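Re: [teleop-users] Leader arm lag and what counts as a clean demo
From: Hryhorii Symonenko
To: teleop-users
Date: May 27, 2026

> We're new to this and have been recording on a two-arm setup for
> a bin-to-bin transfer task. Two questions for people who have done
> more of it. First, our operators say the follower feels late when
> they close the gripper, though the joint logs look fine. Second,
> when an operator fumbles a grasp and then gets it on the second
> try, do you keep the episode or throw it out? We have been
> throwing them out and it's costing us a third of every session.
>
> Also, how many episodes did you have before the policy did
> anything useful?
>
> Abeysekara

Taking these in order.

On the lag, check the gripper channel separately from the arm joints. We had the same complaint in our first month at the Korolitz site. The arm joints were tracking well, but the gripper command was going through a smoothing filter left over from an older config, and it added 104 ms. Operators noticed it right away and we didn't believe them, because we were only plotting the six arm joints. Plot commanded against measured gripper width for one episode and you'll see it if it's there. If the two lines sit on top of each other, look at the video instead. A late picture feels the same to the operator as a late gripper.

If it does turn out to be the filter, re-record. We tried shifting the gripper channel in the old data to line it up and the result was worse than starting over. The operators had been closing early to make up for the delay, and that habit is baked into everything they recorded.

On fumbled grasps, I would keep most of them. Our rule at the moment:

- Missed grasp, operator backs off and tries again, item ends up in the bin: keep.
- Item dropped on the table between bins and picked up from there: keep, and tag it.
- Item knocked off the table: discard.
- Operator stops for more than a few seconds to think: trim the pause, or discard if you can't trim it cleanly.

We started out the way you did, keeping only the perfect ones. The policy we trained on that set was fine until it missed, and then it would close on nothing, carry nothing across and open over the other bin. Once the retries were back in, it began going back for the item. I don't have a proper side-by-side test for this. Too many other things changed that month, including the fingertips.

One caution. Keep retries that happened by accident, and don't ask people to stage them. Irer tried that on their line and the staged misses all looked alike, with the gripper a bit to the left and a bit too high every time. The policy learned to miss on purpose before grasping, which was funny for a day.

As for how many, the set we're training on now has 3,894 episodes, but that's four object groups and two tables. For a single item going from one bin to the other we saw useful behaviour much sooner. I'd plan on 15 minutes of recording, then a break, then swap operators. Past 33 episodes in a row from the same person ours get sloppy on the release and start letting go above the bin wall.

Some smaller things that made a difference for us:

Move the bins between episodes. A few centimetres and a bit of rotation is enough. If you tape them down, the policy will learn the tape.

See-through bins are harder than solid ones. The depth camera gave us very little on the walls, so we stopped using depth and went with colour only. Operators also clip the rim more often, so have them come in from straight above until they have a feel for it.

Write down who recorded what. We didn't for the first few weeks and I still regret it. Two of our operators approach from opposite sides, and it would be handy to be able to split the data on that.

The Ustitz people have a script that flags episodes where the gripper closes fully with nothing in it. I've asked if they'd be willing to share it with the list. They said they would tidy it up first, so probably July.

If you send me one of your raw logs off-list I can have a look at the gripper channel. Please send the video along with it.

Hryhorii

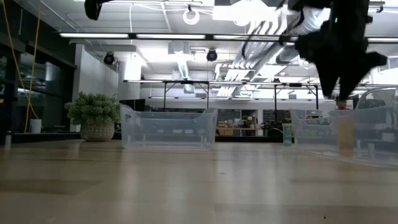 Bin-to-bin task, gripper above the right-hand bin.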